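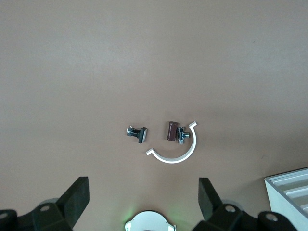 Call for Participants: Small Parts Sorting and Identification Study

Matis Workshop Skills Unit
Reference: 1713

The Matis Workshop Skills Unit invites applications from adults who wish to take part in a study of how people recognise, sort and group small loose parts on a plain work surface. The study will run through April at the Unit's premises in Antwi House. Applications are welcome from those with experience of repair, assembly or stores work, and equally from those with none.

Background to the study

Workshops, repair counters and parts stores receive a steady flow of small items that have become separated from their packaging or from the equipment to which they belonged. Connectors, metal fittings, short lengths of tube and shaped plastic strips are often set down together on a bench and must be identified by eye and by hand before they can be put away. The Unit wishes to learn how people approach this work, which features of a part they attend to first, and how they decide that two items belong together.

The findings will be used in the preparation of a revised training course for stores assistants, to be offered jointly by the Unit and Trevarix. The study is led by Abena Lamptey, with Hamish Mowat responsible for the parts collection and the preparation of the trays.

What participants will be asked to do

Each participant will attend three sessions. All work is carried out seated at a table with a plain matt top, in a quiet and evenly lit room.

In the first session, small groups of parts will be set out on the table. A group may include, for instance, a dark component with a metal connector at one end, a short brown cylinder, a silver metal fitting and a curved strip of white plastic. Participants will be asked to say what they think each part is, or to describe it in their own words if they do not know. There is no penalty for an incorrect answer, and descriptions are as useful to the study as names.

In the second session, participants will sort parts from a mixed tray into groups of their own choosing and will then explain the grouping to a member of the team. The complete collection holds 184 parts, of which 100 will be used in this session.

In the third session, participants will match parts to written labels and return them to a divided storage case supplied by Zendlow. A short interview will follow.

Sessions last up to two hours and include a break. Morning sessions begin at 9.30 am and afternoon sessions at 1.30 pm. Participants should be able to attend all three.

Who may apply

Applicants must:
be aged 18 or over;
be able to handle small items comfortably, with or without aids;
have normal or corrected eyesight for close work;
be able to take part in a conversation in English.

Applicants who have previously worked in the Unit's parts store are not eligible. Those with a known sensitivity to nickel or other metals should state this on the form — gloves can be provided.

Payment and expenses

Participants will receive a payment on completion of each session, together with reasonable local travel costs on production of a receipt. The current rates are set out in the information sheet. A participant who withdraws will be paid for every session already attended.

Confidentiality

Written notes will be taken in all sessions, and the closing interview will be sound recorded with the participant's consent. Names will be held separately from the notes and will not appear in any report. Participants may withdraw at any time and need not give a reason.

Access

The study room is on the ground floor and has step-free access from the main entrance. The height of the table can be adjusted. Requests for other arrangements should be made to Efua Wumbei when the application is submitted — all such requests will be treated in confidence.

How to apply

The application form and information sheet may be collected from the reception desk at Antwi House or requested by post from Kekeli Ametepe, Study Administrator, Matis Workshop Skills Unit. Please quote reference 1713 in all correspondence. Completed forms should indicate whether morning or afternoon sessions are preferred.

Applicants will be informed of the outcome in writing. Places will be offered so as to include a range of ages and working backgrounds, and a reserve list will be kept.

Questions about the content of the sessions may be addressed to Araba Essien, Research Assistant, at the same address.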